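Dronden Two-Arm Bench Cell
Set-up and Care Guide, Section 3: Motor Strip-Down Station
Revision 2020-01-29

Read this section before you trust the quick-start card. The card says the cell is ready in 3 steps. We have not found that to be so, and the order below is the one we use.

3.1 Laying the bench

1. Cover the table with the blue sheet and smooth it from the middle out. Some wrinkles will stay. Flatten any that run under the place where the motor sits.
2. Put the cardboard sheet to the right and mark two cells on it with yellow tape. Check that the arms can reach both cells before pressing the tape down hard.
3. Route the gripper cables up and over each arm. Move each arm by hand through its full bend and watch the plug at the gripper.

CAUTION: The Noltell cable clips are sold as self-locking. Pull on each one anyway. A clip that slides will let the loop drop into the work area.
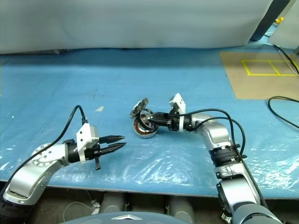 4. Power up with the work area clear, then jog each arm to its home pose. If the controller reports fault 638, a joint has lost its zero. Clearing the fault does not restore the zero - run the joint routine again, whatever the message on the pendant tells you.

3.2 Checking the grippers

5. Wipe the fingers with a dry cloth. Light scuffs on the flat faces do no harm. Replace a finger if the teeth on its grip pad are rounded over.
6. Set the grip force to the low preset. The Dissanayake tuning sheet suggests starting at medium. We would not, at least with open windings anywhere near the fingertips.
7. Place an opened motor on the sheet with the windings facing up. Leave slack in the lead between the housing and the end cover.
8. Bring one gripper in slowly and stop at first contact with the hub. 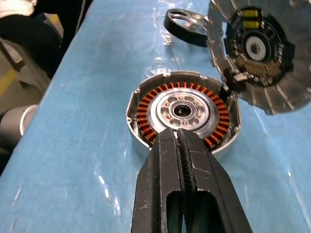
Figure 3-2. Fingertips at the hub of the opened motor. The end cover is still joined by its lead.

CAUTION: Do not close the fingers on the copper. The force readout is slow to catch up, and enamel can be scratched before the number moves.

9. Open the gripper, back it straight out, and look at the windings with a hand lamp. Repeat step 8 if you had to guess where contact began.

3.3 Checking the two arms together

10. Set a motor flat on the sheet between the arms.
11. Load program 1022 and set the speed to its lowest value. Keep a hand at the stop button.
12. Step the arms inward until the fingertips are close to meeting over the motor.

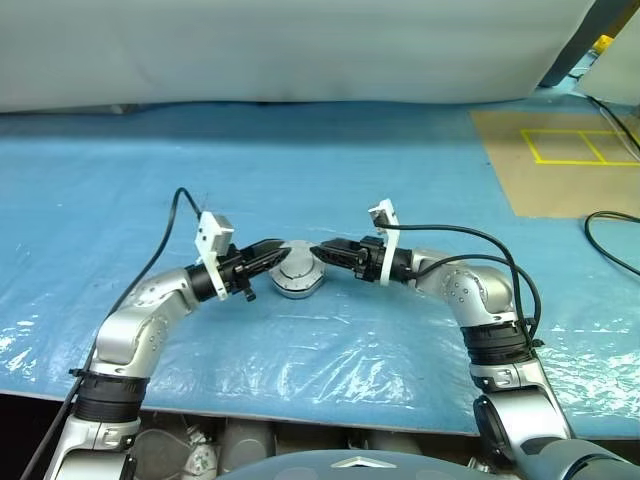

13. Compare the tip heights from the side. If one is higher, correct the tool offset for that arm only. The Grodo auto-align feature will offer to correct both, and it can move a good arm to match a bad one.
14. Back both arms out and repeat 2 times. A single good pass proves very little.

NOTE: The maintenance plan calls for this check every September. Do it also after any finger change or cable swap, and write the old offsets down before saving new ones. The controller keeps no history.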